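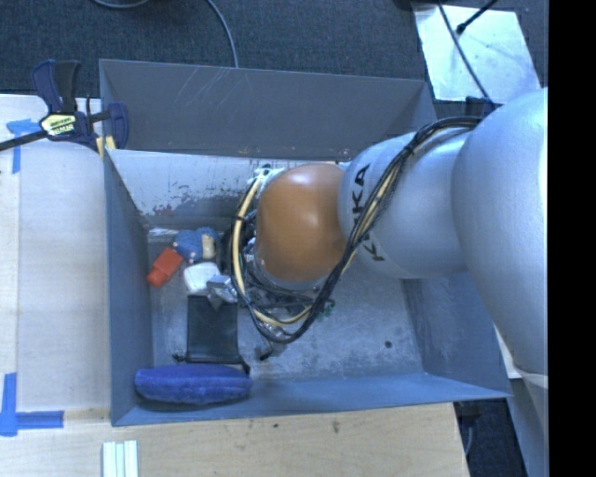
Gallery > Storage > Sorting Bins

Stendirstead keeps its mixed small goods in open-top metal bins, one bin to a station, and this page covers the pattern in use since November. The sheet is painted gray and left without a liner. Walls slope inward to the floor, so an item placed at the side tends to slide down to where it can be reached. Paint on the walls holds up better than paint on the floor, and the floor of this one is scuffed. Items are grouped at the left, with a blue knobbly toy-like piece uppermost and a tan one against its right side.

Notes on the pattern

Size. The bin is rectangular and large enough for a mixed load in one layer. Stacking is avoided. Soft goods go in a separate bin.

Load. The rated load is 40 pounds, spread over the floor. Anything above that goes to the Vindarano racks.

Finish. Two coats of gray, flat. Gloss was tried on the Lino bins and dropped after complaints about glare from the overhead lights.

Floor wear. Scuffs are left alone until bare metal covers an area 2 inches across. The floor is then sanded and repainted, and the bin stays out of use for 20 hours.

Cleaning. Damp cloth, mild soap, dry cloth. No scouring pads. Grit collects where the walls meet the floor and should be brushed out first.

Labels. Station labels go on the outside wall. Balogun supplies them in rolls of 1,000.

Page and notes by Amarachi Danladi, September 2021.

Contact | © Stendirstead | Back to top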